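How do you stop muslin going stiff when you wash it by hand?

Asked by Irfan Shaikh
Posted 19 April 2019 in Laundry and Fabric Care
Viewed 1043 times

Hello all, I hope this is the right section. I've been making paneer and strained yoghurt at home since last August, and I've got a small pile of muslin squares that I rinse out after each go and then wash by hand in the kitchen sink. They were lovely and floppy when I bought them. Now they dry as stiff as a board, and two of them have a sour sort of smell that comes back the moment they get damp again. My mother says I'm using too much soap, my wife says I'm not using enough, and I'd quite like to be able to tell one of them she's right.

We're in a hard water area (the kettle is a disgrace) and I've been using ordinary washing-up liquid because I didn't like the idea of perfumed powder anywhere near food. Is there a way of bringing them back, or should I buy new ones and treat them better from the start? They were only cheap but I hate throwing things out.

3 answers

Jae-in Yoon
Marked as helpful by the asker

Please don't throw them out! Stiff muslin is nearly always either soap that never got rinsed away or limescale from the water, and in your case I'd put money on a bit of both. The smell is milk left down in the weave. Hot water straight on a milky cloth more or less cooks it in, so the very first rinse wants to be cold, and I mean properly cold, until the water runs clear. After that you can go as hot as you like.

For the ones you've got, I'd do a soak and then a boil. Put 800 ml of warm water in a bowl with 4 tablespoons of plain white vinegar and leave the cloths in for a couple of hours, or overnight if you forget about them, as I usually do. Rinse, then simmer them in a big pan of clean water with a spoonful of soda crystals for ten minutes. Don't put the vinegar and the soda in together as they only cancel each other out and you've wasted both. Use a stainless steel or enamel pan too, because soda will mark aluminium something rotten. You may find the water goes a bit cloudy, and it's rather satisfying when it does.

Then rinse again, more than you think you need to. I do three changes of water. Squeeze, don't wring, and give each cloth a good hard snap before you hang it up. If it still dries a little crisp, rub it between your hands for half a minute and it'll loosen.

I tend to squeeze mine out and leave them in a heap on the side while I see to the pan, and it does them no harm as long as you shake them out again before they've had time to dry like that.

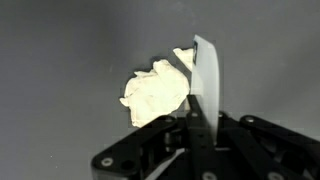 White and well crumpled, in a heap on a grey surface.

As for who's right, I'm afraid it's your mother. A very small squirt of washing-up liquid is plenty for a whole sinkful. Do let us know how you get on, and what you do with all that whey, as I put mine in bread and would love another idea!

Mughal

fabric softener

Gundari

No no, please not softener on anything that touches food, it coats the threads and your yoghurt won't drain. Agree with the vinegar. I also dry mine outside whenever there's a breeze, and they come in much softer than they do off the radiator.

Comment from Irfan Shaikh
Thank you Jae-in, that's so kind and thorough. Soak is on now. I have not told my mother yet.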